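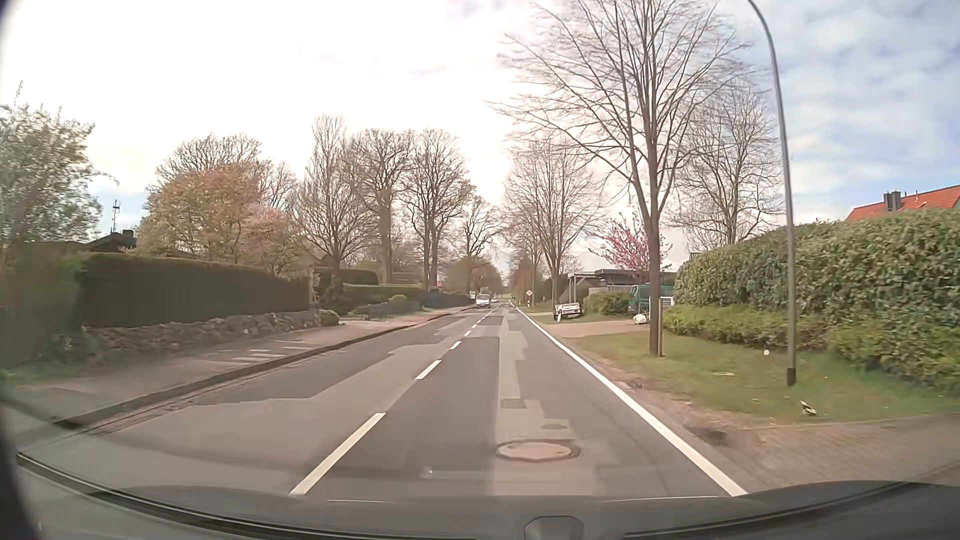 Does the Vinstead comedy night still take walk-up spots for new acts?

It takes two a night, and you need to give your name at the desk by 7pm. Everything else is booked through the form, usually a month ahead.

gurnos_kev
Thanks. How long do you get? The Gurnosdale one gave me eight minutes and I had five.

mcphee82
Five at Vinstead. There's a light at four and they do mean it. I ran over in December and the music came on.

Soon-im Moon
I help book it. Walk-ups are five minutes, booked acts get eight. If you want to move from one to the other, do two walk-ups and then email us a recording. Sound only is fine.

tallbarry
I don't agree with the recording bit. Half the new acts sound terrible on a phone left on a table. You saw them do it, why do you need a tape?

Soon-im Moon
Because there are three of us booking and we're not all there every month.

tallbarry
Fair enough, but Iklow manages without.

mcphee82
Iklow is also the same six people every time. I'd sooner send a recording.

Han-gyeol Kwon
Did my second walk-up there last month. Good room, quiet at the back near the bar. Don't open with local stuff about Gurnosdale - most of them come in from the other side and don't know it.

gurnos_kev
That's my first two minutes gone then.

Han-gyeol Kwon
Keep the bit about your brother. Is the clip you posted in the other thread the full five?

gurnos_kev
It's nearer six. I'll cut the dentist.

tallbarry
The dentist is the best part. Cut the airport.

mcphee82
Second that. Also, does anyone know if they still pay petrol for booked acts?

Soon-im Moon
We do, if you're on the form. Walk-ups get a drink.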